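Deto - Gallery: Working Rules on the Soft Goods Bench

Home > Workshop > Gallery

Updated 14th July

The soft goods bench is in the Du Plessis building at our Flitton site. The arm there picks up plush and felt items, moves them, and puts them down again. The work is slow and the loads are light, and for a long time the only written rules were the ones taped to the door. Last December we replaced them with a proper set, which we call the Wetetti rules after the project they were written for. Visitors often ask for them, so the main points are given on this page ahead of the gallery.

The rules are for our own bench. They do not replace a risk assessment, the manual that came with your arm, or whatever your local law asks for. If one of our rules conflicts with the manual, follow the manual and tell us.

Before power on

Walk all the way around the bench. Look for tools, cups, tape rolls and loose cables inside the marked area and take them out. Check that the emergency stop can be reached from where you plan to stand, then press it and confirm that the arm will not move. Reset it only when everyone in the room has heard you say so.

Hair is tied back. Lanyards come off. Gloves are not worn near the fingers, including the thin cotton ones some people like for handling felt.

Two people must be in the room for any new program. One runs it and the other stands at the stop. The second person does not use a phone or a laptop during the run, and does not hand over the job halfway through a motion. A program that has been signed off may be run by one person, provided that somebody else is in the building and knows about it.

The gripper

Check every screw on both fingers by hand at the start of the day. Use the driver in the top drawer and the torque written on its tag. A finger that has been dropped is set aside and inspected by someone who did not drop it.

Wipe the finger faces with a dry lint-free cloth after each session. Felt sheds more than people expect, and the fibers collect along the edges and around the screw heads. Compressed air is not allowed on the bench. It drives the fibers further in.

Do not raise the grip force to fix a slipping item. Stop, look at where the fingers are landing, and change the approach first. If the force does need to go up, it goes up one step at a time and the new value is written in the log with initials next to it. The old habit of going straight to full force and working backward is what ruined the first batch of items, and it is no longer allowed on any program.

Never put a hand between the fingers while the drive is live. This covers pulling out a caught thread, straightening a label, and nudging an item that has come in crooked. Hold, power off the gripper, then reach in.

The wrist camera

The camera is treated as part of the arm. Its cable is clipped at every clip, and the slack is checked with the wrist turned to both limits. Clean the lens with the brush only. If the view has shifted since the last session, stop and recalibrate before the first pick. We do not accept small offsets typed in by hand to get through an afternoon.

Keep people out of the recordings. Anyone who walks through the view has the right to ask for that recording to be deleted, and the person running the session does it the same day. Whiteboards with names or phone numbers on them are turned around before work starts.

The items

Items are shaken out and looked over before use. Loose eyes, buttons, long threads and open seams all mean the item goes into the repair bin. Sewn-on labels are fine, but a label with a lifted corner can catch on a finger edge and should be stitched down first. Items that have been on the floor are brushed off before they go back.

Each item has a number in the book. The book has 810 entries so far, and a good many of those are repairs of earlier ones that were given a new number when their shape changed. That is deliberate - a restuffed item does not behave like the same item, and results from the two should not be mixed.

Food and drink are kept out of the room. Many of our items look like food, and we would like the only food on the bench to be felt.

Logging

Each session gets one sheet. Write down the program version, the items used, the force values, any stop, and the reason for the stop. "Stopped to check" is an acceptable reason. We want people to stop freely, and a sheet full of stops is never held against anyone.

The log held 2874 picks when the current rules were last reviewed. Failed picks are entered the same way as good ones. If a run was spoiled by a mistake in setup, it stays in the log with a note beside it. Nothing is erased.

Near misses go on the yellow form, the same day, while the people involved are still there. A near miss is anything that made someone step back. The form takes a few minutes and can be filled in without a name.

Visitors

Groups of up to 17 can be shown the bench. Visitors stand behind the line and the arm runs at reduced speed for the whole visit. Anyone who wants to touch an item can be given one from the shelf, never one from the work area. Children are welcome with an adult who stays with them.

Photographs are allowed unless the person running the session says otherwise. Please do not use a flash. It upsets the wrist camera, and the session then has to be restarted.

End of the day

Open the fingers, remove the item, and send the arm to its rest position. Power down in the order printed on the cabinet. Items go back on the shelf and are never left in a closed gripper overnight, where the stuffing takes a set. Sign the sheet and put it in the tray by the door.

Gallery

Wrist camera view. A red felt ketchup bottle with a sewn-on label, held from both sides by the gripper. A felt strawberry is over to the left.

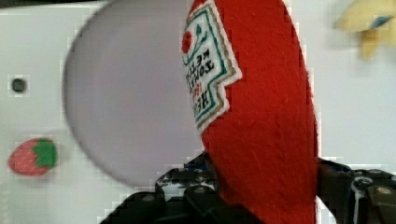 Changes to the rules are posted on the door of the Du Plessis building first and added to this page afterward. If the two differ, go by the door. Paper copies are kept at the Flitton front desk, and other workshops may copy the rules and change them to suit their own benches.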